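Section 3. Laying Out the Grid Table

Before anyone sorts a single block, the table wants a good grid on it. It takes a quiet half hour, and Ayantu Tefera, who wrote the first version of these steps for Breltley, always did hers with a cup of tea well out of reach.

1. Clear the table and wipe it down. If you like a paper covering, pull it snug and fasten it at the corners before you go any further.

2. Run your long strips of blue painter's tape first, from the near edge to the far one. Press from the middle outward - a thumb does nicely.

3. Lay the cross strips over the long ones, keeping the spacing regular so the cells come out as rectangles.

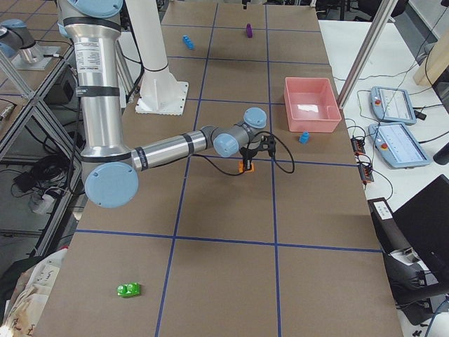

4. Set the sorting pieces out, one to a cell, and leave plenty of cells free. Toy bricks and small plain blocks in bright colors are the easiest to tell apart, and a low-sided bin at one side is handy for collecting them afterward.

Note: Small caps and cups like to roll, so stand them on a flat end if they have one.

5. Go back over every crossing and press it down again. Two layers of tape meet there, and a lifted corner will catch a brick sooner or later.

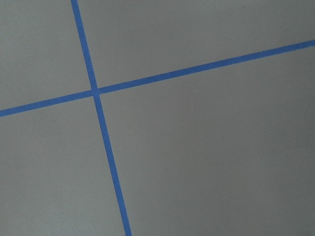

Do the strips have to meet at perfect right angles?
A small slant does no harm at all, as long as every cell is closed on all four sides and big enough for your largest piece with a little room to spare.

Caution: Keep small pieces away from young children and pets. Count them back into the bin at the end of the day.

6. When it's time for a fresh grid, peel each strip back slowly and low to the table, starting with the cross strips.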